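Recording a two-handed put-away task with hand-held grippers
Vuvurell project notes, Eltstead
Last updated 24/01/2025

These steps cover recording a pick-and-place demonstration with a pair of hand-held grippers. The example is putting shoes in a wardrobe, but the same routine works for most household tasks where objects go from the floor to a shelf.

Before you start

You need both grippers charged, with empty storage cards, and a clear patch of floor big enough to step back from the furniture. Check that the finger pads are seated all the way down. A pad that has crept up will change how far the fingers close, and the recorded opening width will be wrong for the whole batch.

Wipe the square markers on the fingers with a dry cloth. Don't use spray. If a marker is scratched or lifting at a corner, replace it and redo the width calibration before recording anything.

Map the room

1. Turn on all the lights you plan to use and leave them alone until the session is over.
2. Open the furniture doors to where they will be during the task.
3. Walk the left gripper slowly past the furniture, then past the walls on each side. Go high once and low once.
4. Bring it back to the starting point and stop the mapping clip.

Plain walls and plain cabinets track badly. A few stickers with different shapes on the back panel and doors help a lot. Put them up before mapping and do not move them afterward. If one falls off, map again.

Record the demonstrations

1. Set the shoes on the floor in front of the wardrobe. Change their position and angle between takes.
2. Start both grippers, then open and close each one fully 2 times. The Shao script uses this to line up the clips.
3. Pick up the first shoe. Close the fingers until the shoe stops slipping and no further.
4. Lift it clear of the door before you turn your wrist. Most of our bad takes come from catching the door edge.
5. Place it on the shelf, open the fingers, and back straight out.
6. Pick up and place the second shoe the same way.
7. Return both grippers to the start position and hold still for a moment before stopping.
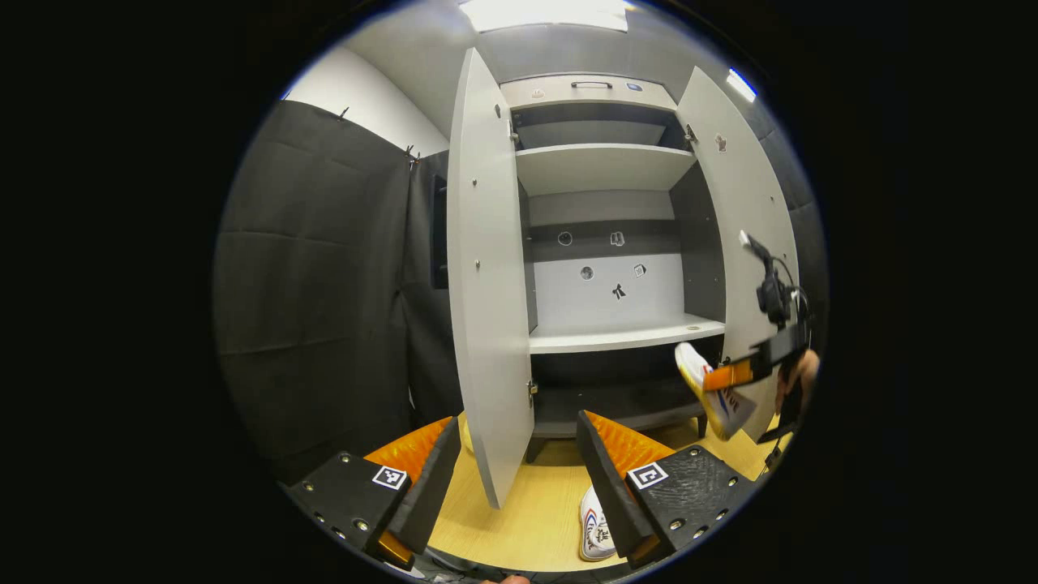

One shoe held in the right gripper, one still on the floor.

Keep your free fingers and sleeves away from the lens. Move at a steady pace, a little slower than you would by hand. If you drop a shoe, you can pick it up and carry on, but mark the take as a recovery in the log.

Check the batch

Run the tracking pass after the first 8 takes instead of waiting until the end. In the Clemudberg set we recorded 775 takes and lost 53 to tracking, nearly all from one afternoon when a lamp had been moved after mapping.

Throw out any take where a gripper jumps in the plotted path or where the width reading goes flat while the fingers are moving. Copy the rest to the session folder along with the mapping clip and the log. Clear the cards only after the copy has been verified.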